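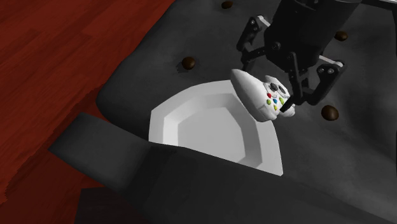
Home | News | Business | Council | Sports | Obituaries

Filed under: Local Business

By Nusrat Satti
March

Furniture maker Alletti will close its upholstery shop on Butt Street this summer and move the work to a larger building on the east side of town, the company said.

The move affects 34 employees. All of them have been offered jobs at the new site, which used to be a Nutex fabric warehouse and has been vacant for 3 years.

Plant manager Valentin Besnard said the Butt Street building no longer has enough floor space for cutting and storage. Finished couches and ottomans are now kept in rented trailers behind the shop until trucks can pick them up.

"We lose time every day moving pieces from one place to another," Besnard said. "The new building has four loading docks. We have one."

The city planning board approved a change of use for the warehouse last month. The approval limits truck deliveries to between 7 a.m. and 6 p.m. and requires a fence along the north side of the lot, where it borders several homes.

Larasati Hartono, who lives next to the property, asked the board for the fence. She said she was satisfied with the hours but would like the company to repave the shared driveway.

Besnard said paving was planned for the fall.

Alletti received 776 orders for padded seating last year, its highest total since it opened. The company expects to hire sewing machine operators and a second delivery crew after the move. Applications will be taken at the Butt Street office starting next month.

The factory outlet at the front of the current shop will stay open until the lease ends in August. Floor models will be marked down in June.

The owner of the Butt Street building, Jawad Soomro, said he has shown it to two possible tenants and has not signed a lease with either one. The lot behind it has 80 parking spaces.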